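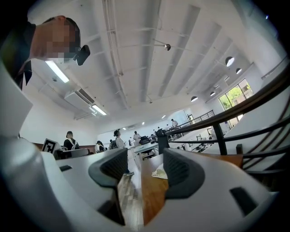
Beams and thin pipes along the ceiling.

I gave up on the open ceiling in February. We moved to Cleston two years ago and I liked the idea of a room with everything showing overhead. What I had not thought about was the sound. A dropped spoon rang, and two people talking at the far end came through as one long mumble.

Kavitha Arumugam, who used to do acoustics for schools, lent me her meter and told me to clap once and write down what I got. With the dishwasher going and the radio on, it read 74 at the kitchen counter. The number mattered less to me than the fact that I had been raising my voice at dinner without knowing it.

I started with the cheap things. A thick rug helped with footsteps and did very little for speech. Curtains on the long wall did more. After that I hung felt panels flat between the beams, 80 dollars for the lot, secondhand from an office that was closing. They went up on hooks and wire in one evening. I left the pipes clear so a plumber can still get at them.

The room is still louder than the old apartment. Phone calls are fine now, and my mother has stopped asking if I'm in a train station. I have two panels left over and will probably try them behind the couch next.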